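Cell notebook, Flello bench
2018-10-08
Entered by: bench operator, afternoon shift

Spent most of today going over the written rules for the pick-and-place bench before the Heffernan people come for their walkthrough. The old sheet was copied from the Skollow cell and half of it is about a conveyor we don't have. Went through it line by line and kept what applies to a single arm on a table.

Current count on the task log is 2480 attempts, of which 2205 passed review. Most of the rejects are paperwork: no start state noted, or a reset done differently from the one before.

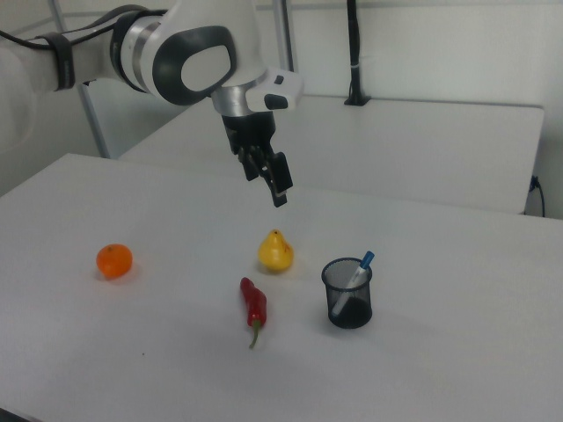
Start state comes first. The rule now reads: gripper clear of everything, fingers pointing down and slightly open, all objects settled before the operator calls ready. The old wording said "arm at home", and two of us had different ideas of what home was. With the gripper waiting in the air over the pear, as we had it, an upright object is the one to check. Stem up is fine, but the height margin has to be judged from the tallest thing under the fingers. I wrote the margin as 15 cm for now. Nastingate uses 13 and I don't see a reason to go that low.

Second rule is hands. No reaching over the table while the arm is enabled, including to straighten a piece of fruit. If something has rolled, stop, disable, fix it, enable, and log it as a new attempt. People skip the disable step when it is only a small nudge – that has to end.

Third is the cable. Look at the loop at the wrist before each block and make sure it has slack and isn't near the fingers. If it touches an object during a move, the attempt is void.

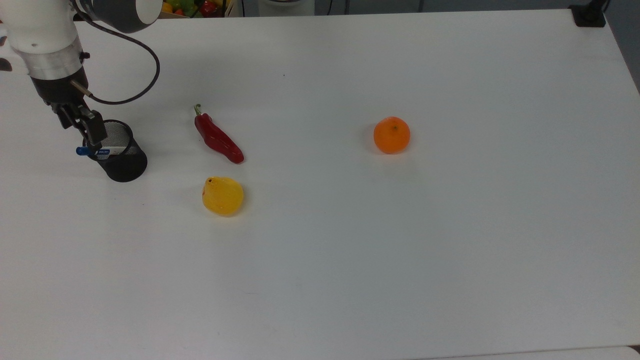 Gripper at the mesh cup, blue-capped item across the rim. Chili, yellow fruit and orange left alone.

Added a line on what counts as placed. Resting on the rim does not count. The item has to be in the cup and released, with the fingers clear. Reviewers had been splitting on this, so I'd like the wording settled before we do another block.

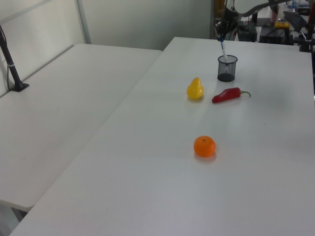
Reset layout is still the weak part of the sheet. "Spread objects out" is all it said. I want each object standing free, with enough table around it that the gripper can come down without brushing a neighbor. The pear and the chili just in front of the pen cup are closer than I'd like under that rule, while the tangerine farther forward has plenty of room. Need to pick a minimum gap and try it. Also to add: keep the working table to task objects only, tools and keyboard stay off it.

To do: print new sheet, tape over the old one, ask Skollow if they want the cable line too.

Recent entries
Gripper finger wear check
Stop button test, monthly
Notes from the Nastingate visit
Log sheet, revised columns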